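Bench Rules for Two-Arm Food Handling: Your Questions

I'm Sille Damgaard and I look after the bench rules at Jimmont. People email me the same handful of things every month, so I've put my answers in one spot. Have a read before you book your first session!

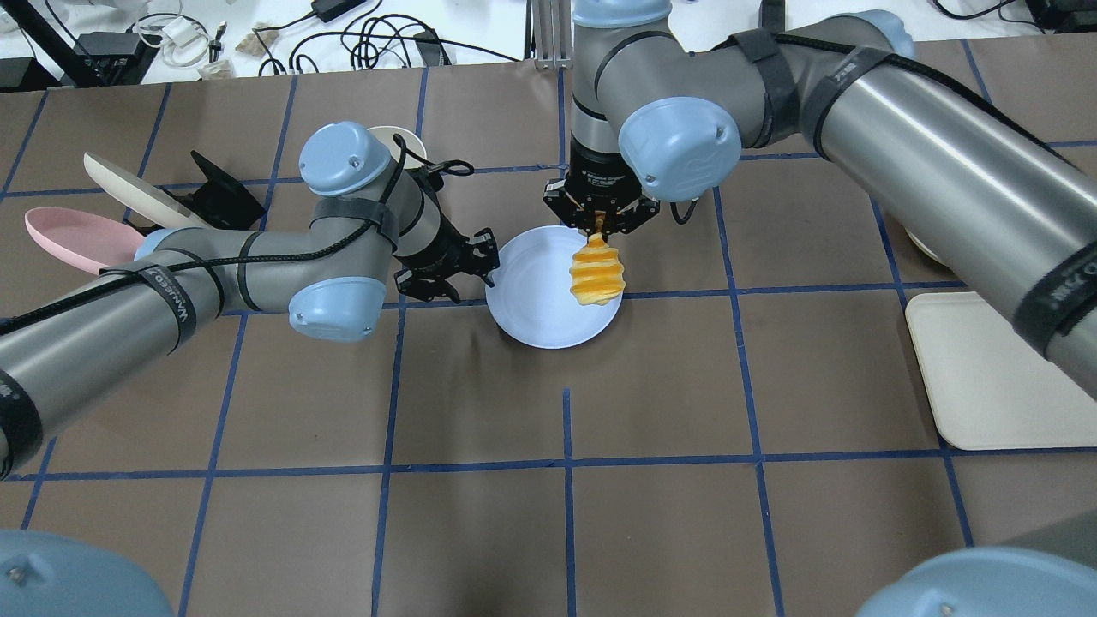
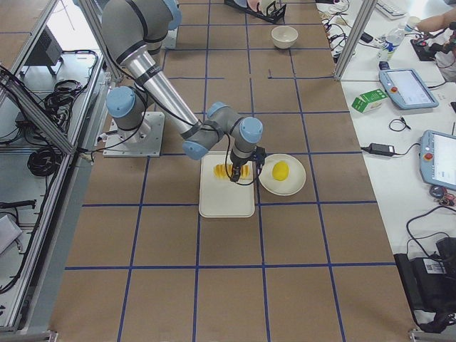
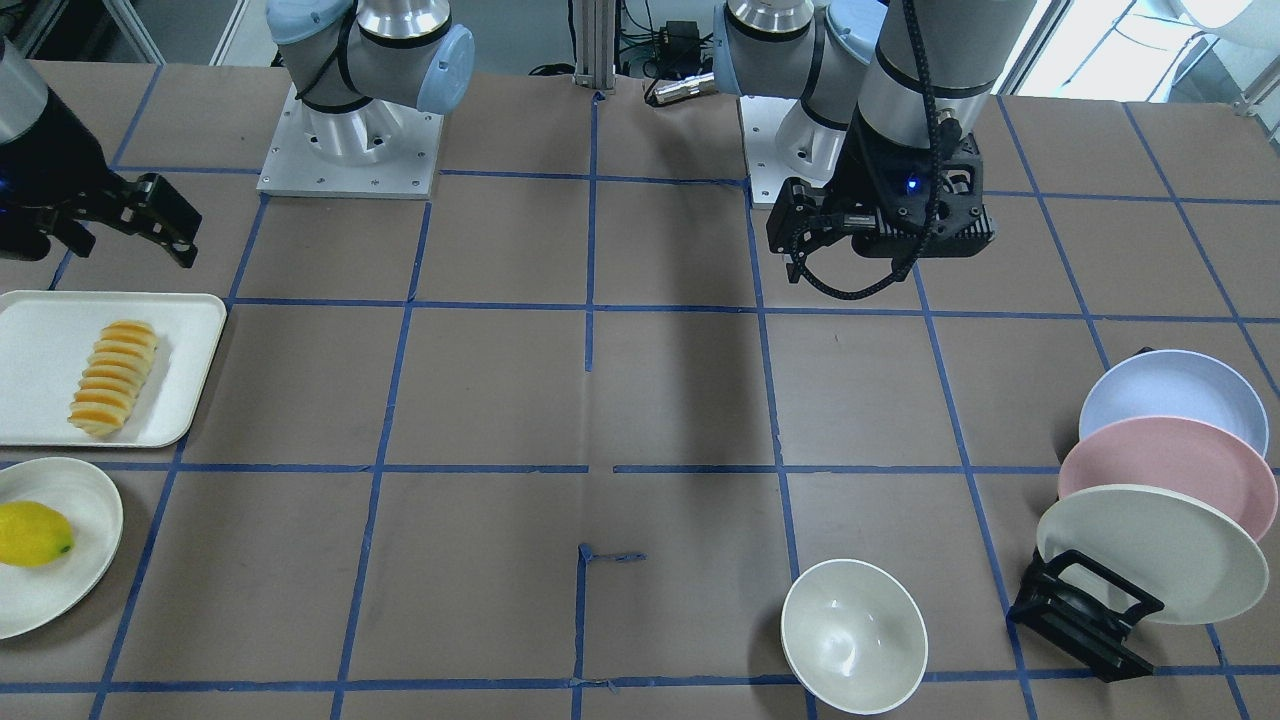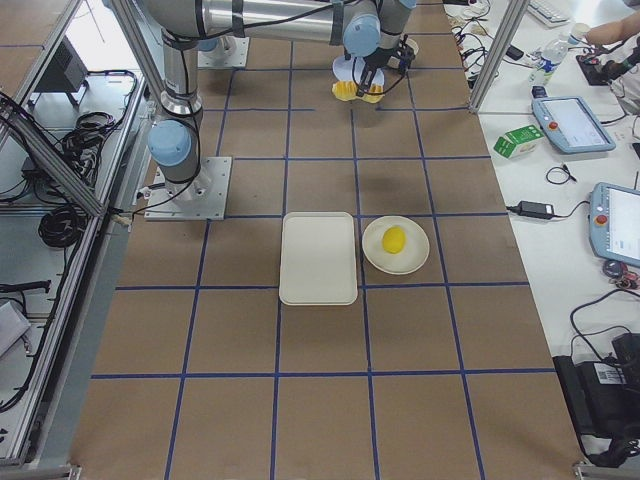 Taped grid, plates and a tray, with an arm over the table in all four.

SETUP AND SAFETY

Do I really have to tape a grid?
Yes please. Blue tape on brown paper is our standard, and a wavy line is fine (mine are shocking). You want to be able to say "tray goes in that cell" and have the next person put it there too.

Where do the teach pendants go?
On the side desk, screen up, with the red stop button where you can slap it. One pendant per arm, so two on the desk, and don't stack them or bury them under cables.

Can I reach in while an arm is live?
No! Pause both arms first, even if only one is moving. The Sidden crew asked me for an exception and I said no to them as well.

How fast can I run?
I cap new routines at 16 per cent speed until you've done 400 clean cycles. After that, come and see me and we'll talk about bumping it up.

Can we eat the fruit afterwards?
Nope, anything a gripper might've touched goes in the green bin.

Who signs off a new layout?
Me, or whoever's on the Nwankwo desk if I'm away. Saturday bookings need sorting by Friday lunch.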